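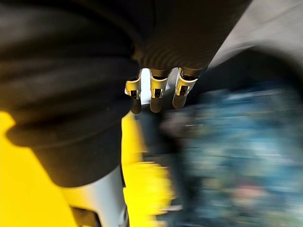

*Fabric sleeve and ribbed cuff above three fingers*

**Equipment planner, robotic handling, Rekilska**

Rekilska is hiring one person to plan and budget equipment for its handling group. You will report to Dilek Soylu. The contract starts in November.

The work:

- keep the equipment list and the spare parts budget (fingers, sleeves, joint hardware)
- get quotes from suppliers, including Trorkden and Novero, and compare them on price, lead time and repair terms
- write a replacement plan covering 5 years
- sit in on handling sessions and note what wears out

Thin plastic is a large part of our handling work, and fingertip orders have to be planned with that in mind.

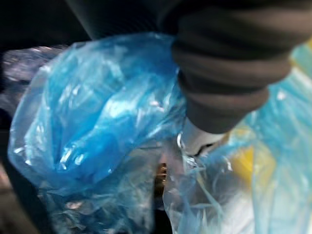 *White gripper tip pinching thin plastic, with blue bags on both sides*

You need 4 years in purchasing or lab operations and must be comfortable with spreadsheets. You should be able to read a parts drawing. Programming is not required. Orders above your signing limit go to Ayten Dursun, who reviews them every 2 weeks.

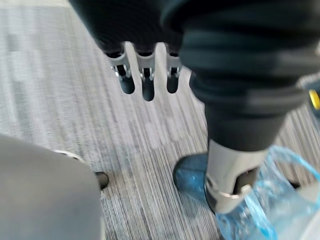 Does the planner choose the suppliers?

The planner recommends a supplier in writing, and Dilek Soylu makes the final choice.

Send a resume and one budget you have prepared, with the prices removed if necessary, to the Rekilska office on Demirtaş Street. The office opens at 9 a.m.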